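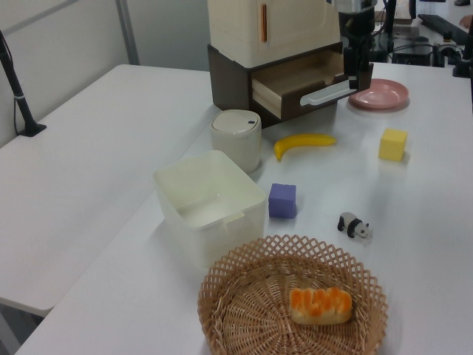
Small cabinet with the drawer open, pink plate to the right

How does amateur MMA ranking work after a layoff?

I'm so excited to be getting back in the cage! I had 4 amateur bouts, then hurt my knee and sat out a long stretch. I just looked myself up on the regional list our gym uses (it runs on Elo) and I'm gone. Do my old results still count, or do I start over? My next bout is in September at lightweight, if that changes anything.

Posted by Clindum, January 11, 2022
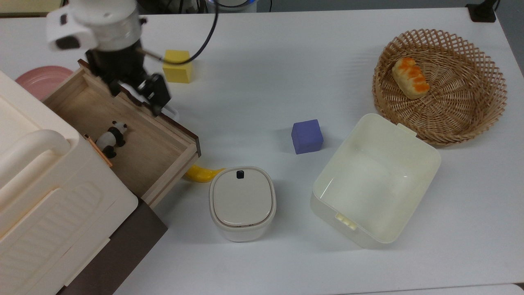 One more thing I forgot: two of those bouts were at welterweight, and I have no idea if they carry over when you move down. Thanks so much, I love this place!

Yin
Welcome back! On most Elo lists your number doesn't get wiped, it just gets hidden while you're inactive. I dropped off ours at 700, and when I fought again I came back in at 700 and moved from there. My first fight back put me at number 31 in the region, which made my whole month (I lost the next one, but still!). Check the page footer or the rules tab for how long they let you sit out, every list does it differently.

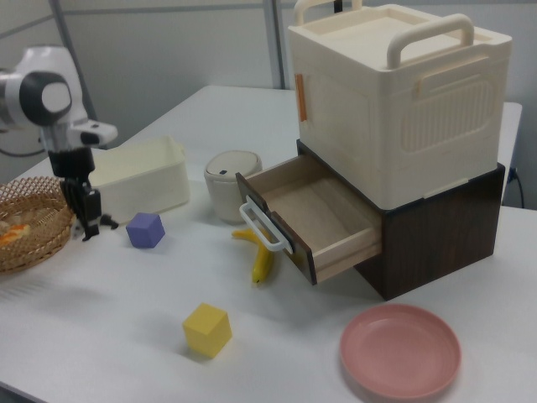

Purple cube near the gripper, basket alongside

Ask the promoter to send in your result too. Mine went missing and I had to email the scorecard myself.

Cellow
depends on the list. ours has 243 fighters and keeps each weight class separate so welter wins wouldn't help you at lightweight 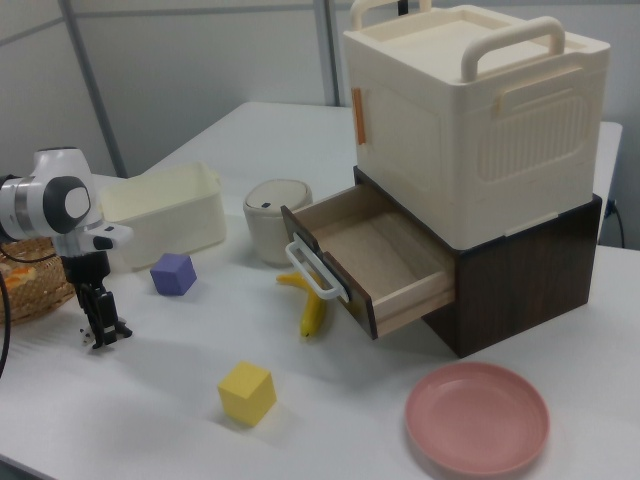 but some do one rating for everything. email them. and make sure they have your name spelled the same as on your old bouts or you end up with two profiles, took me ages to get mine merged. good luck with the knee!!

Contact us | Copyright 2022 | Back to top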